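Renata Insaurralde had read one book about packing and now she was an authority. Pascual Bustos had read no books about packing, and he had gotten to fifty-eight with the same duffel, and he told her so.

"The duffel is why you arrive everywhere looking slept on," his sister said.

They were in Room 302 of the Rullstead, where they had stopped for the night on the way to their niece's. Pascual thought the wallpaper alone should have knocked money off the rate. Orange daisies with purple centers, on teal, on every wall. Renata said it was cheerful. She said the same about hospitals.

"Everything goes on the floor first," she said. "Then you see what you own."

"I know what I own."

"You own two striped things and you couldn't tell me what they're for."

He couldn't, as it happened, but he didn't see how laying them out would help.
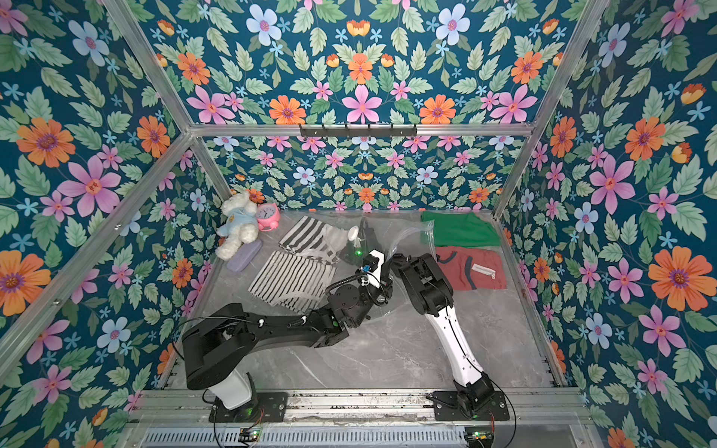

"The bear is for the baby," Renata said, before he could start on the bear.

"The baby has bears."

"Not with a blue shirt."

"And the clock? She's three weeks old. Where does she have to be?"

"The clock is mine. I don't trust phones." She picked up the spray bottle and shook it next to her ear. The man at Prajapati's had sold it to her as a wrinkle remover. Two squirts, smooth with the hand, no iron needed. Pascual had stood beside her at the register and heard the whole pitch, and he had watched her nod at every word of it.

"It's water," he said.

"It has minerals."

"Water has minerals."

She let that go by and explained the system. Every person got a clear bin. Soft things went in flat, and anything with a color that might run went in its own bag with the air pushed out. The author of the book had moved from Weneck to the coast this way with a family of 8 and had not lost a sock. Pascual wanted to know who had checked. A person who writes a book about not losing socks is hardly going to put the lost sock in chapter four.

"Just fold the green one," she said.

He folded the green one. He folded it the way he folded everything, in half and then in half again until it gave up, and he laid it in the bin at a slant. 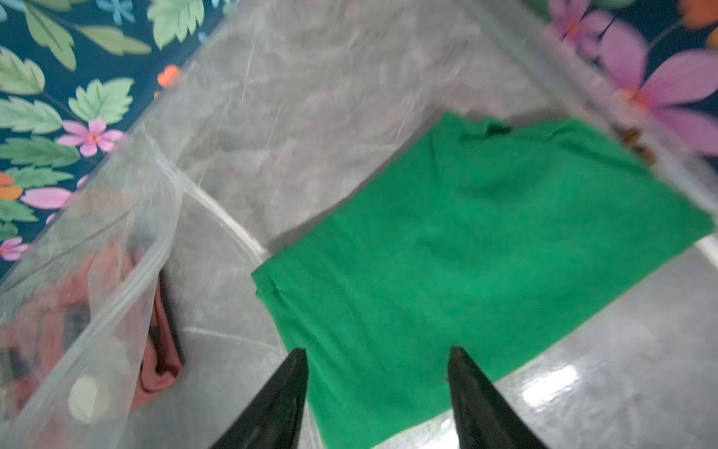
"Straight," Renata said.

"It'll move in the car."

"It won't move if it's straight."

He had driven 3000 miles one summer with a load of Brovex floor tile, and he knew what moved in a vehicle, and the answer was all of it. But it was past ten and she had her book open on the bed with a finger on the paragraph. He reached in and turned the cloth a little.

"Better," she said.

It looked the same to him. He asked where the duffel was.

"In the car," said Renata. "I put the bins in it."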